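The claim you run into everywhere is that a wooden board wants oil once a month and that everything else is neglect. I've kept glued-strip boards in a workshop and a kitchen for a long while and I don't buy it. Most of what gets sold for boards is there to be sold. What follows is what I do, with the parts I'm unsure of marked as such.

## Board care, minus the sales talk

**Oil when it looks thirsty.** Sprinkle a few drops of water on the surface. If they sit up, leave the board alone. If they soak in and leave a dark spot, oil it. Mine goes from one June to the next with two coats, sometimes less. Plain food-grade mineral oil does the job. I tried the Palterora board cream, which costs far more and smells of oranges, and after a few weeks I couldn't tell which half of the board had got it.

**Both faces, every time.** This one I do believe. A board that's sealed on top and bare underneath takes up damp on one side, and it will cup. Do the ends as well, they drink the most.

**Skip the lemon and salt.** It's scrubbing with grit, and it's pleasant, and the lemon is mostly perfume. Hot water, dish soap, a stiff brush, then stand the board on its edge so air gets to both sides. Never the dishwasher. I have read people claiming theirs survived it and I'd like to see those boards in a year.

**Sanding.** Start at 100 grit if there are knife marks you can feel with a fingernail, and only then. Go with the strips, the full length, even pressure. Wipe down with a damp cloth, let it dry, and knock off the fuzz with something finer. Anyone who tells you to finish a cutting board at 700 is sanding for fun – the first onion undoes it.

**Glue lines.** A hairline gap between strips isn't the end of a board. Work some wood glue in with a strip of paper, clamp it overnight, scrape the squeeze-out once it's rubbery. If the gap goes right through and you can see light, demote the board from food to something else.

That "something else" is where I disagree most with the tidy-home crowd, who would have you buy a new tray or mat for every job. An old board is heavy, flat and already paid for. Put it on a metal table and you have a kinder surface for sorting small stuff, and when you need the table back you lift the whole lot off. 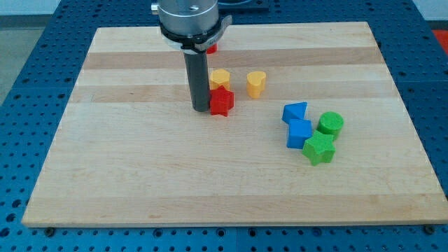 ### Foam shapes and other small loose things

Maple is a good background for this. Red, yellow, blue and green foam all stand out against it, so a star or a cylinder doesn't get overlooked the way it would on a patterned cloth. Perforated tables are fine for bolting things down and poor for anything tiny, which will find a hole. The board covers the holes for you.

A few notes on the foam itself:

- Wash it in lukewarm water with a drop of dish soap, squeeze, don't wring. I wouldn't use bleach on colored foam.
- Dry it on a rack. Thick blocks hold water in the middle long after the outside feels dry, and a damp block left on bare wood can leave a mark.
- Keep it off freshly oiled boards. I give mine two full days after oiling, and wipe off whatever hasn't gone in.
- Sort by shape or by color, pick one. Systems that try to do both fall apart by the weekend.
- Plukell makes a divided box for this sort of thing. It's a box. A shoebox with cardboard dividers does the same.

### Stopping the board from sliding

Wood on painted metal creeps. The usual advice is a damp kitchen towel underneath, and for an hour of chopping that's fine. Left there all day it's a wet rag under your board, and see above about cupping. A sheet of thin rubber shelf liner is better. Verschueren sells a "professional" grip mat for the purpose, and I gave it a fair try. It gripped. So did the liner, at a fraction of the price.

Stick-on rubber feet work too, though they mean the board can't be flipped, and a board you never flip wears on one side only.

### Corrections

Sieglinde Haberkorn wrote to say that walnut oil is fine on boards if it's the kind that hardens, and that I was too harsh on it last time. Fair enough. I still wouldn't use it where someone with a nut allergy eats.

Last changed 27/08/2020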